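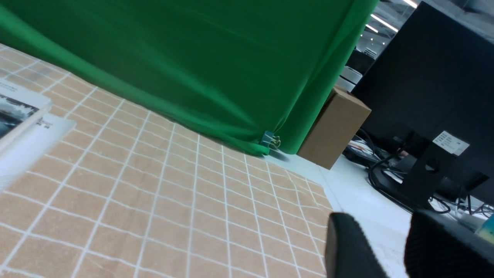 The Furnow project began with a disagreement over where a robot should look. Adoración Carrasco, who leads manipulation research at Cidley, wanted to know how much of a policy's performance came from the object being handled and how much from everything else in view of the wrist camera.

"We had a policy that did well on one table and badly on the next table over," she said. "Same arm, same objects. The usual answer is to collect more data, and I wanted to measure what the extra data was buying."

Her group recorded 3106 short wrist-camera demonstrations of reaching, grasping and placing ordinary desk items. The arm was guided by an operator throughout. A held-out set of 222 trials was then run autonomously on layouts that did not appear in training.

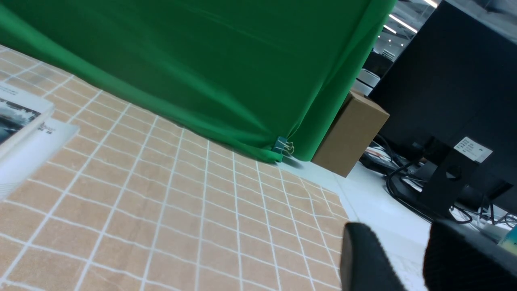
Background variation was the main variable. Carrasco's method, which the group calls split masking, trains two copies of the same network. One receives the full wrist view. The other receives a view in which a fixed region has been replaced with random texture. A green cloth clipped at the table edge makes that region easy to segment, and the grid on the table covering gives a rough check on camera angle. Past the cloth, the view is left alone: monitor, cables, ceiling lights.

"People ask why we don't enclose the whole table," Carrasco said. "If you enclose it, you have removed the thing you are trying to study. We want part of the view controlled and part of it uncontrolled in the same recording."

The full-view network completed 174 of the 222 held-out trials. The masked network completed 12 fewer. Carrasco described the gap as smaller than she had expected and said it was concentrated in the placing phase, when the target was far from the fingers.

"During the final approach the two networks are very close," she said. "The fingers and the object take up most of the useful pixels. Before that, the full-view network seems to be using fixed landmarks behind the table. That helps until someone moves them."

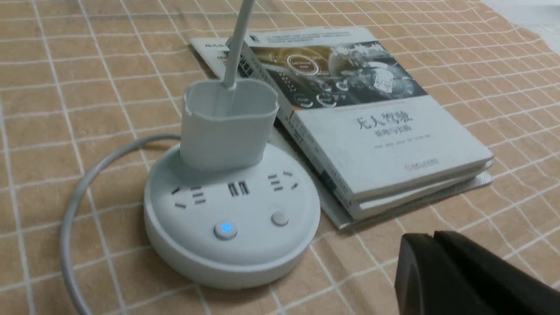 Moving them was the second test. With the landmarks shifted between trials, the ordering reversed and the masked network came out ahead. Carrasco would not give a figure for this condition, saying the runs were still being checked for operator error in the resets.

Zurkar, a separate group working with a fixed overhead camera, has questioned whether the effect would survive a change of viewpoint. Carrasco considers the objection fair. "An overhead camera has a nearly constant background, so I would expect less of it. We haven't tested that."

The next round, planned with Rathnayake, will vary lighting and keep the layouts constant. Carrasco also wants to repeat the masking with a smaller region, as she suspects that the present one hides more than it needs to.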